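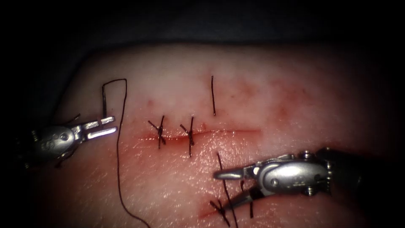 How long does it take to go from dark brown to platinum?
Two or three appointments, spaced several weeks apart. Celebrities who do it overnight are often wearing a wig, and the wig costs more than your car payment.

What will it cost me?
At Millura, a full first session is $241 and a root touch-up is $147. Tips are extra, as is the hat you'll buy if you try it yourself first.
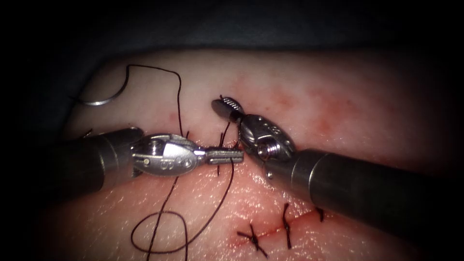 Instrument jaws closed on a strand of black suture

Can I do it at home with a box?
You can. The box shows a smiling woman with hair the color of butter. If you're starting from dark brown, expect something nearer a traffic cone. Our corrections calendar fills up every January, when everyone has had a week off and a bathroom mirror.

Will my hair fall out?
Probably not, if you leave time between rounds and tell your colorist the truth about your history. Yes, the black dye from two years ago counts. It's still in there.
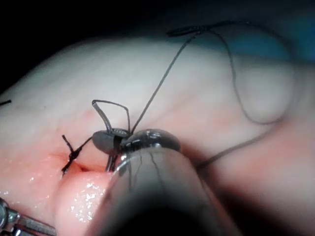

Odile Prewitt
Color Editor
Updated 20 September 2018

Why is my blonde turning yellow?
Hard water, sun, hot tools, or plain old time. Use a purple shampoo once a week. We like the one from Plulov, which smells like grape candy and will stain a white towel if you look away. Leave it on too long and you'll be lavender, so decide in advance whether you're okay with that.

Should I bleach my eyebrows too?
Sleep on it. Then sleep on it again. Brows take 17 minutes in our chair and a good deal longer to grow back in.

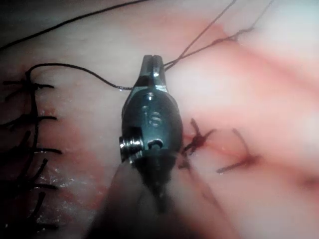

Photo: Millura

I hate it. Can I go back to brown?
Sure, but book it. Bleached hair soaks up brown dye and can come out khaki unless someone puts the warm tones back first. Ask for a filler before the color goes on.

What should I bring to my appointment?
A photo of hair you like and a photo of hair you can't stand. The second one is more useful. Please don't bring 3,000 screenshots of the same movie star under different lighting.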